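Red plastic tray next to the sink - how do you all keep yours from turning into a junk pile?

Posted by Candela Iglesias

Hi everybody, long-time reader, first time I've had anything to ask. We moved into a small place in Nirkside last September and the kitchen has one strip of counter, light gray, right beside the sink. I bought a red plastic tray with a rim to catch drips, and the plan was that only wet things would live there. You can guess how that went. It's the first flat place anybody comes to, so now it has the sponge, whatever rag I used last, a used tissue, the little yellow duck from the tub, and the dog's rope toy (pastel colors, very pretty, very chewed). I clear it in the morning and by supper it's all back.

What bothers me most is the rag. It's one of those bumpy off-white ones, knit or crochet or something in between, with an open weave, and I never know what to do with it between uses. If I drop it in a heap it smells by the next day. If I hang it on the faucet it drips on the floor. And the bottom of the tray has that tiny diamond pattern molded into it, so every crumb finds a home and I end up going at it with a toothbrush.
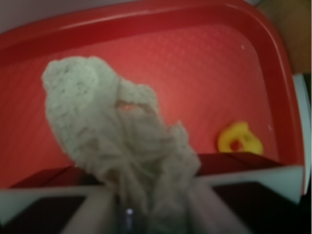
I've thought about just getting rid of the tray, but then the counter gets wet and the seam by the sink is already lifting a little. My sister says buy a rack. I looked at one from Gemolholm and it was too wide by a hair, naturally. So my questions are really two: what do you let stay in a tray like this, and how do you clean the patterned bottom without scrubbing for half the evening? I'd rather not use bleach because of the dog. Thanks in advance!

Fulgencio Pacheco
Member, 697 posts

Throw out the tissue and put the duck back in the bathroom. Done.

Maricica Sârbu
Member, 544 posts

Hi Candela, welcome! I've had a tray by the sink for years and went through this exact thing, so let me tell you what I ended up with, and take whatever is useful.

First, the sorting. I stopped asking "is this wet?" and started asking "does this get used at this sink?" Sponge, yes. Rag, yes. Duck and dog toy, no, even if they came through for a rinse. I keep an old ice cream tub on the floor by the kitchen door and anything that wandered in goes in there, and whoever goes down the hall next is supposed to carry it along (mine mostly walk past it, but at least it's off the counter). Tissues go in the trash right then. A damp tissue left in a tray sheds little white bits all over the place and they get down in that pattern and stick like glue, ask me how I know. 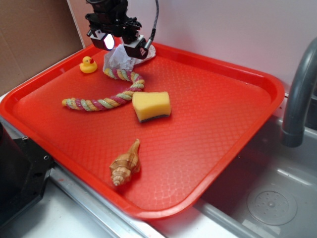
Page last changed: July 2020

Now the sponge. If yours is the ordinary kind, pale yellow foam with the green scrubby layer, don't leave it lying flat with the green side down. Mine stayed soggy all night that way. I stand it on its long edge against the rim and it's a lot nicer to pick up in the morning. You can lean it on the short edge too but it falls over if you so much as look at it.

For the rag - wring it out hard, then shake it open before you put it anywhere. The loopy ones hold a ton of water in the folds and if it's twisted up like a rope the middle never dries. I hang mine over the oven door handle, so no drips in the tray and none on the floor either if you've really wrung it. And I keep a stack so it goes in the wash every night. I know that sounds like a lot of laundry but they take up no room at all.

Cleaning the bottom: empty it, lay it flat, pour in hot tap water with a squirt of dish soap and leave it for 20 minutes while you do something else. Then go over it with the green side of an old sponge, in little circles, and go easy because you can dull the shine on plastic. I rinse mine in the tub, it's so much easier than fighting it under the kitchen faucet. Dry it with a towel before you set it back down and dry the counter underneath too! That's where mine got slimy, and I bet it's not helping your seam.

I do the soak once a week and just a wipe on the other nights. Oh, and for the rope toy, I put ours in a mesh bag in the washer and then hang it outside. It takes forever to dry, so do it on a sunny day.

Anselmo Miranda
Member, 900 posts

Agree with most of what Maricica said, but I'd fix that seam before worrying about the tray. Let it dry out properly, scrape off whatever is loose and run a new bead of kitchen and bath caulk along it. Keep the tray off it overnight at least, longer if the tube says so.

Also I use white vinegar in the soak if there's chalky stuff in the pattern. We have hard water here and soap alone doesn't touch it. Rinse well after. No idea about racks, mine rusted.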